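Darport Neighborhood Garden Club
Minutes, September meeting
Last updated: September, 8:15 p.m.
12 shares | 4 comments

The meeting opened at 7 p.m. in the library basement. The August minutes were approved with one fix: the new hose came from Dristex, and the minutes had it down as a gift from the Panier bakery. (The bakery gave us the bread, which was wonderful!)

Money. We have $3000 in the account after the plant sale, our best sale yet. The members voted to put $200 toward seed garlic and leave the rest alone until spring.

Tomatoes. What a year! The Šindelář plot alone filled 15 crates, and the food pantry took every one of them. Members asked for more paste tomatoes and fewer cherries next season. We will start seeds two weeks earlier and share the grow lights between two houses.
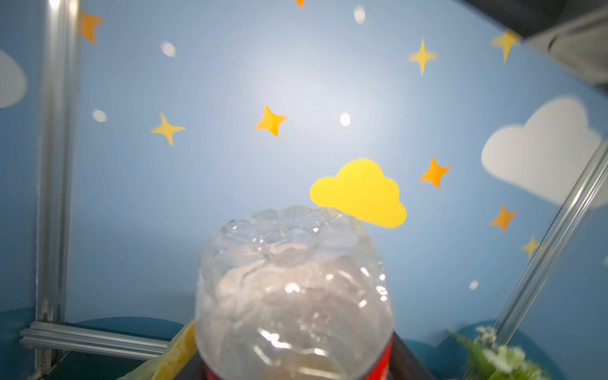 Fall planting came next, and it took up most of the evening. Garlic goes in the 8 long beds along the fence, with spinach and winter lettuce in the short ones. The lettuce bed got hit by an early frost last year, so we talked about covers. Row cloth is on the list, and for single seedlings we will use clear soda bottles with that bumpy, petal-shaped base left on and the lower end cut away, set over the plant with the base up. Red labels come off first so the light gets in. Please save your bottles and leave them in the bin by the shed.

Compost. The second pile is ready and smells great, like a forest floor. Take what you need for your own plot, but leave enough for the garlic beds. No more corn cobs in pile one, please, they take forever.

Water. The city shuts off the outside tap in November. Drain your hoses before then.

Open floor. One member offered rhubarb crowns to anyone who can dig them. Four hands went up right away! Another asked for a seed swap in January, and everyone liked the idea. Date to be set by email.

Adjourned at 8 p.m. Leftover zucchini bread went home with whoever wanted it.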